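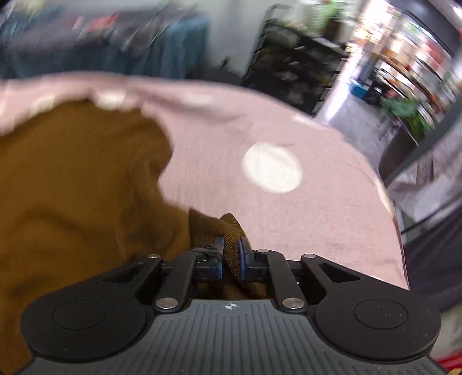 ¿Qué es el punto elástico?
Un tejido de punto en el que se alternan columnas de puntos del derecho y del revés, de modo que la tela se encoge a lo ancho y vuelve a su sitio después de estirarla.

Punto elástico

El punto elástico (también canalé, resorte o simplemente elástico, según el país) es una familia de estructuras de punto por trama. Se usa en puños, cuellos, bajos, gorros, calcetines. También en prendas enteras. En inglés rib, de ahí que en etiquetas y fichas comerciales salga "tejido rib" sin traducir.

Estructura

Cada columna vertical de mallas es del derecho o del revés. Las del derecho se adelantan y las del revés se hunden, por eso en reposo la tela parece más angosta de lo que es. Al tirar a lo ancho aparecen las columnas hundidas. A lo largo estira bastante menos.

Se nombra con dos números: 1x1, una columna derecha y una revés; 2x2, dos y dos. Existen las versiones asimétricas (3x1, 4x2 y demás), menos elásticas cuanto más desigual es la proporción. El 1x1 y el 2x2 se ven iguales por las dos caras. El 3x1 no.

A diferencia del punto jersey, los bordes no se enrollan. Motivo principal de que se ponga en los remates.

Variantes

Elástico inglés. Se tejen puntos dobles, con lazada o pinchando en la malla de la vuelta anterior. Esponjoso, abrigado, gasta mucho hilo.
Media inglesa o medio cardigan. Igual pero solo en una de cada dos vueltas. Las dos caras quedan distintas.
Elástico retorcido. Las mallas del derecho se toman por la hebra de atrás. Más firme, columnas más marcadas.
Falso elástico. Con puntos deslizados o combinando vueltas lisas, imita el relieve pero casi no recupera.
Interlock. Dos elásticos 1x1 cruzados. Algunos manuales lo tratan aparte, ver discusión más abajo.

Tejido a mano

Se acostumbra a usar agujas medio número o un número más finas que en el resto de la prenda. Para un puño de adulto en lana de grosor medio, 50 puntos es una cantidad corriente, aunque depende de la muestra. Múltiplo de 2 para el 1x1, múltiplo de 4 para el 2x2 si se teje en redondo; en plano se suman 2 puntos para que los bordes casen al coser.

El montaje es el punto debil. Si queda tirante el puño no abre y el hilo acaba rompiendo. Soluciones habituales: montaje tubular, montaje alemán, o montar con una aguja más gruesa. Para cerrar, remate tubular con aguja lanera, lento pero invisible.

Tejido a máquina

Hacen falta dos fronturas, una enfrentada a la otra. Las máquinas domésticas de una sola frontura necesitan un accesorio aparte, la llamada frontura de canalé, o bien pasar las mallas a mano con un ganchillo de lengüeta. La galga indica las agujas por pulgada: una galga 18 da un canalé muy fino, de camiseta.

Lorena Leiva, en su manual El puño y el cuello, recomienda tejer unas vueltas tubulares al comienzo, para que el borde no haga onda. La costumbre está extendida, no todos los talleres la siguen.

Materiales

La lana es la que mejor recupera, por el rizo natural de la fibra. El algodón cede y se queda cedido, de modo que en la industria se le suele agregar elastano. Acrílico: recuperación aceptable, la pierde con la plancha. Alpaca y seda, caen por su peso y el canalé se aplana.

Una prueba casera publicada por Tadeo Iturra comparó muestras de 11 cm de ancho en reposo, estiradas y soltadas. La de lana volvió a su medida; la de algodón 100 % no. La prueba no especifíca el hilo empleado, tomar con cautela.

Cuidado

Lavar del revés, agua fría o tibia, sin retorcer. Secar en plano y juntar las columnas con la mano mientras sigue húmedo. No colgar. No planchar apoyando, como mucho vapor a distancia. Un puño de lana dado de sí a veces se recupera mojándolo y dejándolo secar fruncido. Uno de algodón, rara vez.

Clasificación discutida

Parte de la bibliografía incluye el interlock entre los elásticos, ya que se hace con dos fronturas y se ve igual por ambas caras. Otra parte lo separa: las agujas van enfrentadas y no intercaladas, y estira menos. Falta referencia para la segunda postura.

Véase también: punto jersey, punto bobo, punto de arroz, galga, remallado.

Última revisión: 26 de marzo de 2018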